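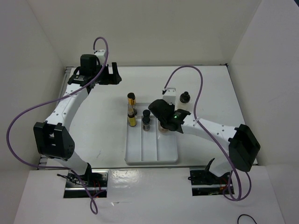
Dienstag, Januar, Eintrag für die Projektgruppe Fläschchen

So, wieder den ganzen Nachmittag im Labor gewesen, und ich schreibe das jetzt gleich auf, bevor ich morgen wieder behaupte, ich hätte es mir gemerkt. Wer nur wissen will, was er beim nächsten Mal einstellen muss: steht weiter unten bei den Parametern. Der Rest ist Gejammer mit einzelnen Lichtblicken.

Stand vom letzten Mal war ja, dass die Fläschchen aus der Ablage zwar gegriffen werden, aber beim Absetzen in der Rille kippeln. Mwangi hatte den Verdacht, dass wir zu früh aufmachen, ich hatte den Verdacht, dass wir schief ankommen. Wir haben uns dann drauf geeinigt, erst mal gar nichts am Modell zu ändern und stattdessen von Hand (also per Teleoperation) saubere Durchgänge zu fahren und uns die Kurven anzuschauen. Im Datensatz liegen jetzt 263 Durchgänge, davon habe ich 149 als brauchbar markiert. Die anderen habe ich nicht gelöscht! Liegen im Unterordner "wackelig", bitte da auch lassen, ich will sie noch als Gegenbeispiele probieren.

Was ich heute gelernt habe: Mwangi Mollel hatte recht und ich auch ein bisschen. In den Kurven sieht man sehr schön, dass der Greifer in ganz vielen Durchgängen schon öffnet, während der Arm noch sinkt. Das machen wir Menschen am Steuergriff so, man will halt fertig werden. Und das Modell lernt das brav mit, nur ohne das Gefühl dafür, wann es noch gut geht. Dazu kommt der Winkel am Handgelenk, der bei mir regelmäßig ein Stück danebenliegt, bei Mwangi fast nie. Ich habe eine Weile überlegt, woran das liegt, und bin dann drauf gekommen, dass ich beim Steuern immer sitze und er immer steht. Beim nächsten Mal stehe ich auch, mal schauen.

Dann das Thema rechter Arm, linker Arm. Im Moment macht der rechte bei uns alles und der linke hält sich hinten raus. Das war für den Anfang okay, aber die Aufgabenstellung vom Kultby verlangt ausdrücklich, dass beide Arme etwas beitragen, und "steht dekorativ herum" wird die Jury nicht als Beitrag werten. Idee von heute: Der linke übernimmt die Fläschchen, die in der hinteren linken Ecke der Schale stehen, weil der rechte sich da ziemlich lang machen muss. Klingt harmlos, heißt aber, dass die beiden sich in der Mitte begegnen können, und dafür haben wir noch keine vernünftige Absprache. Mwangi will eine Sperrzone, ich will feste Reihenfolgen. Vertagt.

Zu den Kabeln, weil das wieder Thema war: Die lila Leitungen von den Handgelenken brauchen ihre große Schlaufe, bitte nicht kürzer binden, auch wenn es ordentlicher aussieht! Ich hatte das vor den Ferien mal versucht, und dann hat der Arm beim Drehen daran gezogen und die Messwerte waren den halben Tag Unsinn. Lieber weit draußen vorbei, da stört es niemanden.

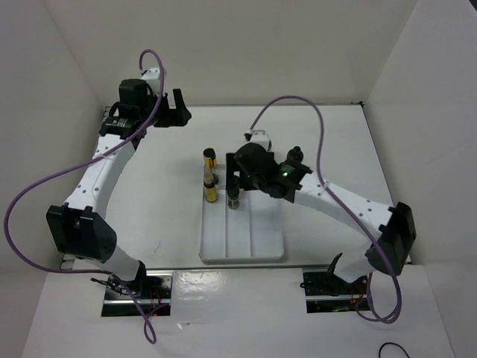 Mit dem dunklen Fläschchen haben wir übrigens die meiste Mühe. Bei dem mit dem gelben Etikett findet die Erkennung fast immer die richtige Stelle, beim dunklen verschätzt sie sich in der Höhe, und zwar gern nach unten. Ich tippe darauf, dass der schwarze Finger neben dem dunklen Fläschchen für die Software einfach ein einziger dunkler Klumpen ist. Gegenprobe mit einem Streifen helles Klebeband am Finger steht auf der Liste. Falls das hilft, wäre ich zwar froh, aber auch beleidigt, nach drei Wochen Rumrechnerei.

Wolfram Heitmann war zwischendurch kurz da und hat sich zwei Durchgänge angeschaut. Sein Kommentar: Wir sollen aufhören, immer mit derselben Aufstellung zu üben. Er hat ja recht, ich weiß es auch, ich stelle die Dinger trotzdem jedes Mal wieder in dieselbe Ecke, weil man sich daran gewöhnt. Ab sofort wird ausgewürfelt. Ich habe eine kleine Tabelle gebastelt (liegt im Projektordner unter Troltar/aufstellung), da würfelt man Rille und Position und stellt danach auf. Und zwar auch dann, wenn die gewürfelte Position blöd ist, gerade dann.

Parameter, Stand heute Abend:
- Greifer öffnet erst nach Stillstand, Wartezeit 105 Millisekunden. Kürzer kippelt, länger bringt keinen Unterschied.
- Durchgänge werden nach 703 Zeitschritten abgeschnitten. Wer länger braucht, hat sich eh verfranst, bitte neu anfangen.
- Greifkraft unverändert lassen. Ja, auch beim durchsichtigen Fläschchen.
- Fahrgeschwindigkeit beim Absenken halbiert, beim Anheben wie gehabt.

Mit diesen Werten habe ich noch eine kurze Serie gefahren, und das Absetzen war deutlich ruhiger. Umgefallen ist nur eines, und das war meine Schuld, ich habe am Steuergriff genießt. Kein Witz, der Ausschlag ist in der Kurve wunderbar zu sehen, ich habe ihn Mwangi ausgedruckt.

Offen ist noch die Sache mit dem Fokier. Das Auswertungsprogramm stürzt ab, sobald man zwei Serien nacheinander lädt, und die Fehlermeldung ist so aussagekräftig wie ein Schulterzucken. Umgehung bis auf Weiteres: Programm schließen, neu starten, zweite Serie laden. Ich habe angefangen zu suchen und bin bei den Zeitstempeln hängen geblieben, da wird beim Einlesen irgendwas nicht zurückgesetzt. Wenn jemand von euch Lust auf so was hat, nur zu, ich bin nicht eifersüchtig.

Die Gruppe Kashindye vom Nachbarprojekt hat gefragt, ob sie unsere Durchgänge als Startdaten nehmen darf. Habe Ja gesagt, aber nur die brauchbaren, und sie geben uns dafür ihr Skript für die Sperrzonen. Mwangi strahlt natürlich, weil damit seine Variante plötzlich die bequemere ist. Na gut. Probieren wir seine zuerst. Meine festen Reihenfolgen bleiben aber im Rennen!

Was beim nächsten Mal ansteht:
- Klebeband an den Finger, zehn Durchgänge nur mit dem dunklen Fläschchen
- Sperrzonen-Skript einspielen und erst mal leer fahren, also ohne Fläschchen, mit der Hand am Notaus
- linker Arm: Anfahrt auf die hintere linke Ecke der Schale üben
- die ausgewürfelten Aufstellungen mit Nummer ins Protokoll schreiben, sonst können wir später nichts zuordnen
- ich: im Stehen steuern

Ach ja, und wer den Schlüssel für den Materialschrank zuletzt hatte, möge ihn bitte wieder an den Haken hängen. Ich brauchte heute die kleinen Schrauben und habe stattdessen welche aus der Wühlkiste genommen, die einen Tick zu lang sind. Sitzen tun sie, aber die tausche ich noch, sobald ich an den Schrank komme. Licht und Netzteile sind aus, Daten liegen auf dem Server, die Sicherung läuft über Nacht.

Neueste Einträge
Kabelschlaufen am Handgelenk, zweiter Versuch
Kultby: Aufgabenstellung gelesen und Fragen gesammelt
Fokier stürzt ab, Notizen zur Fehlersuche
Teleoperation für Neue: Einweisung und Notaus
Troltar: Ordnerstruktur und Dateinamen
Greiferfinger nachstellen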